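The grip that stayed shut
An interview on a slow release fault in hand-held gripper tools

Filed under: Field notes, November

Solberg runs a small group that records household handling tasks with hand-held grippers. An operator carries one tool in each hand and works through folding, sorting and wiping jobs while the tools log jaw opening, trigger position and video. Earlier in the year the group pulled 200 recordings from its folding set after a fault in the tools was traced to the jaw return. We spoke with the engineer responsible for the hardware, who asked to be identified by role only.

The first report came from an operator at the Sollside site, in the middle of an afternoon shift. It was a single line in the log: "right tool lets go late." The entry was closed the same day as operator error.

"That was the wrong call, and it was mine," the engineer said. "I looked at the trigger trace and the trigger came back to zero. I took that to mean the jaws had opened. The trigger sensor and the jaw sensor are separate, and I only checked one of them."

On this tool the trigger pulls the jaws closed through a cable. Opening is done by a return spring, with nothing else behind it. If friction in the linkage rises, closing still feels normal to the hand, and opening gets slow. At Sollside the delay between trigger release and jaw movement had grown to more than 200 milliseconds on the worst unit. The accepted limit in the group's own test sheet was a fraction of that.

The engineer described the effect on cloth work as small but steady. An operator lays down the corner of a garment, lets go of the trigger and starts to move away. The jaws still hold. The corner comes along with the hand, the fold opens, and the operator goes back to set it down again.

"In the recording it looks like a person who is bad at folding," the engineer said. "In the data it's worse. You have a trigger value that says open and a jaw that is closed on fabric. A model trained on that learns that the command comes well before the effect, and on some tools it does and on others it doesn't." 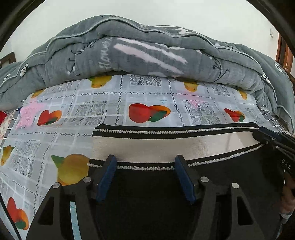
Garment handling with two tools. One gripper holds a corner of the cream band while the jaws of the other stand open.

Asked why garments showed the fault when other tasks did not, the engineer pointed to the load. A cup or a box pushes back on the pads, and that push helps the jaws part. Thin fabric gives almost nothing back. Any drag in the pivots has to be overcome by the spring alone.

The cause was found on the bench in two steps. First the group measured opening force on all the tools at the site. Of 6 units tested, 3 were below the limit. Then the slow ones were taken apart. Fine textile lint had collected at the pivots and mixed with the light grease applied at assembly. The result was a gray paste that did not stop the joints but slowed them.

"We had written the grease into the build sheet ourselves," the engineer said. "For a tool on a clean bench it makes sense. For a tool that spends its day over blankets and fuzzy trim, it's a lint trap."

There was also a safety side, which the group had not considered at first. Operators had started to free stuck jaws with a finger of the other hand. One of them got a pinch when the jaws closed again on a half-pressed trigger. The skin was not broken. The group filed it as an injury anyway and stopped garment work at the site until the tools had been rebuilt.

"The pinch changed the priority," the engineer said. "Before that it was a data quality ticket. I would like to say that we'd have moved as fast without it, but the ticket had been open for 4 weeks."

The rebuild was simple. The grease was cleaned out and the pivots were left dry, with low-friction washers fitted behind the pin heads. The return spring was replaced with a stiffer one. That raised the trigger force, and operators noticed. Two of them asked for shorter sessions with more breaks, which the group agreed to.

A check was added to the Zinaler software that runs on the recording laptop. Before each session the operator squeezes and releases each tool with nothing in the jaws, and the program compares the trigger and jaw traces. If the lag is over the limit, recording will not start. The same comparison now runs on finished files and flags any stretch where the trigger reads open and the jaws do not follow.

The engineer was careful about what that check can do. An empty squeeze says little about how the jaws behave with cloth between the pads, and a tool can pass in the morning and collect lint by the afternoon. The group now repeats the check after every break.

The affected recordings were first marked for deletion. They have since been kept apart under the label Zivum, with the measured lag stored beside each file. Nothing in that set is used for training. The engineer wants it for testing the flagging code.

One question is still open. Among the units that passed, one has a lag that changes with wrist angle. The pivots are clean and the spring is new. The engineer suspects the cable housing, and the tool is off the roster until it has been taken apart.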